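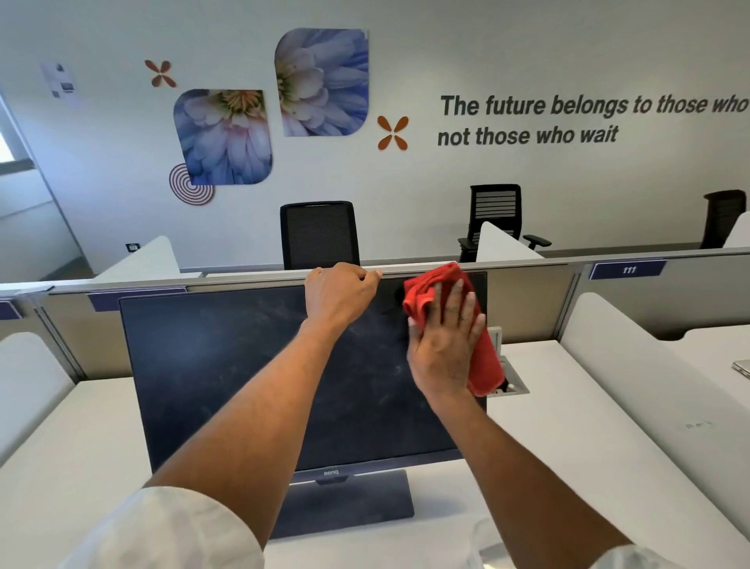

Monitor cleaning at desk 111 with a red microfiber cloth.

Equipment Planning Analyst, Workplace Automation
Kirkmont Facilities, Plalar office
Reference 331

Kirkmont maintains 1,000 desks across its Plalar sites. Screens and desktops are cleaned by hand. The company intends to buy robots for part of this work and needs an analyst to prepare the purchase.

The position is full time, for a fixed term of 18 months.

Duties
Record task times and cloth and water use for manual screen cleaning.
Write the requirements for a two-armed unit that can steady a monitor by its top edge while wiping the panel.
Compare purchase, lease and service contract costs.
Plan a trial on 300 desks, to begin in December.
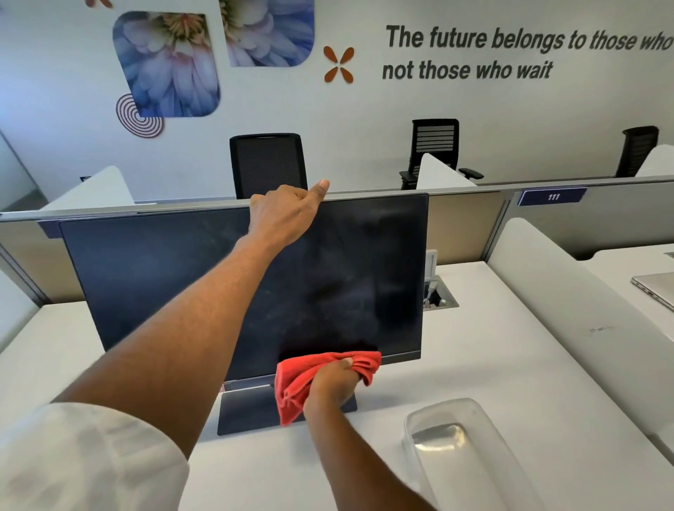

Bids will be scored on contact force, reach over the desk, cloth changes and safe operation near dividers and open laptops. The analyst drafts the scoring sheet and maintains the budget in Wumus, our asset planning system.

Requirements
Experience with capital equipment budgets.
Ability to read robot arm data sheets, including payload and repeatability.
Clear written English.

Applications are handled by Amegashie Recruitment. Send a resume and one sample cost comparison, quoting the reference above. Closing date: 12 Mar 2026.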